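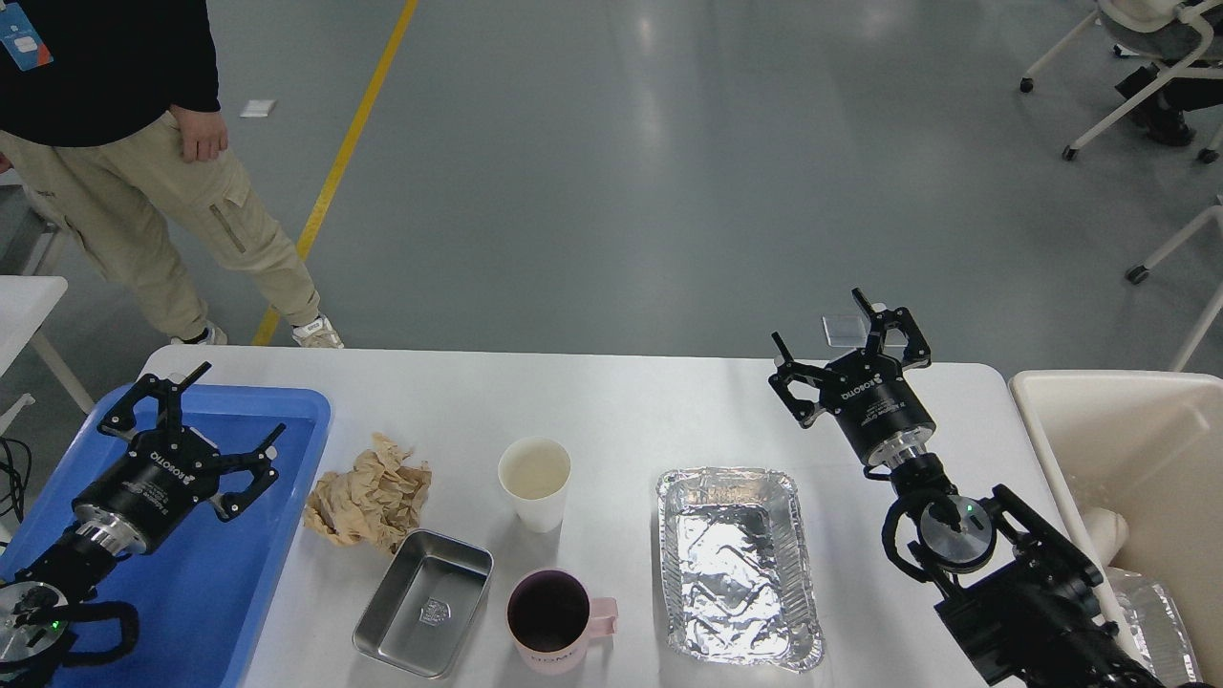 Page last changed: Wednesday, 4.10 pm

Home | Newsletter | What's On | Past Issues | Contact

July newsletter
From the editor's desk

Well, the Jukville seed swap has been and gone for another winter and my kitchen bench is still covered in little paper envelopes. I went in with a firm plan to bring home broad beans and nothing else. I came home with broad beans, a purple podded pea, two sorts of silverbeet and a pumpkin I've never heard of (the label just says "Golob, big, good keeper", which was enough for me!).

We gave out 1,057 packets over the afternoon, up from 600 last year, and the tomatoes were gone before I'd finished my first cuppa. If you missed out, there are a few more in the shed fridge at Hesuvell Street, mostly cherry types and one yellow one that splits if you so much as look at it. Help yourself, but please write what you take in the green book.

A word on labels. We had a fair few envelopes come in marked "lettuce" or "mixed" or, my favourite, "from Mum's". Lovely, but whoever picks it up would like to know what it is and what year you saved it. Variety, year, suburb - that'll do. And if your pumpkins were growing next door to your zucchinis, put that on there too. I grew something out of a swap packet 3 summers ago that was the colour of a school jumper and tasted like the inside of a garden hose.

As for what to do now, it's a bit grim out there, I know. My garlic is up and the snow peas have finally got hold of the trellis, though the snails are having a go at them every night. I've put in another row of broad beans along the Andomari Road fence and I'm trying leeks from seed again - last year's never got fatter than a pencil. Keep your capsicum and eggplant seed somewhere cool and dry for the moment and start it indoors next month if you've got a warm windowsill.

Scion wood for the grafting day can go in the shed fridge as well, bottom shelf, wrapped in damp newspaper with your name on it.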